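3.2 The strip and its place in the room

In the first part of the study we asked the households in Plusville and Larkard which appliances they leave connected during the night. The answers told us much about the appliances, but little about the object between the appliance and the wall. In this section we treat the power strip itself as a piece of household equipment, which has a shape, a weight and a usual place, and which people must learn to operate like any other thing.

Of the 850 invitations that we sent, 412 households agreed to receive strips with a separate switch for every outlet. In total almost 900 strips were given out, as many homes asked for two or three. The second questionnaire was returned by 318 households, and the results below refer only to these. Households in Hulme joined the study later and are discussed in Section 3.4.

The type we gave out has four outlets in one row and four round buttons in a second row, so that each outlet has its own button beside it (Figure 2a). The casing is white, as are the buttons. We chose this layout for the reason that the relation between a button and its outlet is shown by position alone. In the strips with one main switch, which most participants had used before, there is no such relation to learn. The person switches everything or nothing, and in our first interviews this was the most frequent explanation for why nothing was switched.

Figure 2. (a) Individually switched strip on a white tabletop board, with the cord going over the far edge of the table. 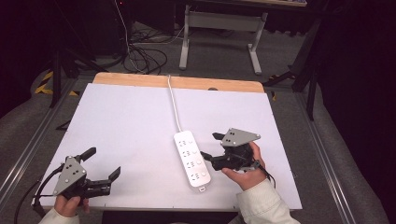 It was our expectation that most strips would stay on the floor. This was correct for living rooms, where the strip was usually behind the television furniture and could be reached only by kneeling. For desks and kitchen counters the result was different. Many participants wrote that they had first put the strip on the floor, then after a week or two moved it up to the working surface, because otherwise they did not use the buttons at all. One participant from Larkard wrote that she "did not buy a table in order to look at plugs", but she kept the strip on the table until the end of the study, behind a row of cookbooks.

Moving the strip to the surface creates a question about the cord. The cord must leave the surface somewhere, and where it leaves decides in which direction the strip will lie. In the diaries we found three common solutions. In the first, the strip lies parallel to the wall at the back of the table and the cord goes down at one of the sides. In the second, the strip points away from the person who sits at the table, and the cord runs over the back edge. In the third, the cord goes through a hole in the tabletop, if there is one of sufficient size. The hole was used less often than we thought. The plug of the strip is wider than many of these holes, and several participants discovered this only after they had already arranged everything else.

The second solution deserves more attention. When the strip points away from the person, the two rows are seen as a left row and a right row, and the hand comes to the buttons from the near end. The first pair is easy to reach. For the last pair, the hand must pass over the whole length of the strip, and over any plugs that are already inserted. Large adapters are the main problem here. An adapter in the near outlet can hang over its own button, and sometimes over the neighboring button also, and then the advantage of separate switches is partly lost. Participants solved this by putting large adapters in the outlet nearest to the cord, where the button was used rarely. We had not written such advice in the leaflet, and we included it in the version for Hulme.

We also asked how the participants identify the correct button. With buttons of the same color and the same shape, identification depends on looking along the strip and matching each button to its neighbor. Seen from directly above, this is simple. Seen from a low angle, for example by a person who is sitting, the outlets and the buttons appear more as one alternating line (Figure 2b), and the question of whether a button belongs to the outlet before it or after it becomes less trivial than the designers maybe assumed. Participants who reported a wrong switching in the first week mostly reported it for the two middle outlets. The outlets at the ends gave fewer errors, presumably as they have a neighbor on one side only.

Figure 2. (b) Similar strip seen along its length, with outlets and round buttons on the upper face.
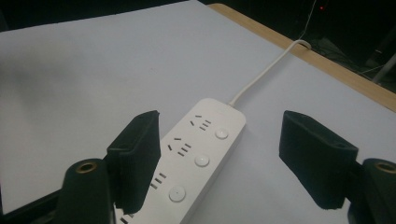

A part of the households made their own marks. The most common were small paper labels, followed by colored tape and by dots of nail polish. Labels with the name of the appliance were precise but did not last: when the lamp was exchanged for a phone charger, the label "lamp" stayed, and after some time nobody in the family trusted the labels. Dots of the same color on a plug and on its button worked better – the mark moved together with the plug, and the person had only to compare two colors. Nesrin Kocabaş, who carried out the home interviews in Panstead, noted the same practice there in homes that had never received our leaflet, so we do not think that it came from our material.

Stability of the strip on the table was mentioned more often than we had foreseen. A light strip on a smooth surface moves when a button is pressed or a plug is pulled out, and participants described holding it with one hand while the other hand did the work. On the floor the same movement occurs, but there it is stopped by carpet or by the wall. Some households fixed the strip with adhesive pads. Others put a book or a lamp base against one end. The weight of a cord which hangs over the edge can add to the problem, above all when the outlet in the wall is low and a long part of the cord hangs free.

Finally, the time of use was very regular. Switching off was done mostly in the late evening, with one clear exception: on Sunday many households switched off the desk already in the afternoon and did not return to it. Whether this habit is caused by the strip or only made visible by it cannot be decided from the diaries. We come back to this point in Section 4.1, where the diary entries are compared with the meter readings.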